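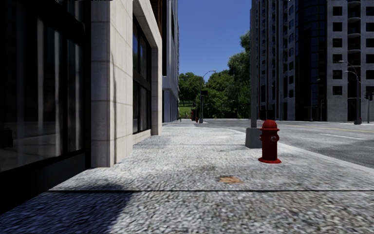 An afternoon at the Pevora open day

2 min read

I went to the Pevora open day in Plakstead on 22 July 2019. They make software for sidewalk delivery robots, and once a year they let people in to see what they've been doing. I signed up in the spring and then forgot until the reminder came.

Most of the work right now is in simulation. They have built a few blocks of a city on the computer, with sidewalks, curbs, street lamps and hydrants, and the robot's software drives through it before it goes near a real street. The stretch we looked at the longest had a red fire hydrant with a tall gray pole right behind it, and a stone-faced building on the other side of the sidewalk. There was no traffic on the road. I asked about that, and they add cars and people later, once the robot can handle the fixed things.

Nassoro Nyamweya ran the demo. He has been on the simulation side for two years and he answered every question, including a long one from a man who wanted to know about snow. (They don't do snow yet.) The planner is called Kirui. It picks a path, checks it, and picks again. On the day I was there it had done 272 runs since the morning, and 29 of those ended with the robot stopping and asking for help. Nassoro said a stop is fine with him and he would worry more about a robot that never did it.

We each got a turn at moving the starting point. I put mine close to the building, and the robot took a long time to make up its mind before it went past on the road side of the sidewalk.

The real robot was in the next room, switched off. It is smaller than I expected, and one wheel was off for repair.

Coffee was free and parking was bad. If you go next year, use the lot on the Trulbridge side and walk over. They plan to put up the slides in August, and I'll add a link when they do.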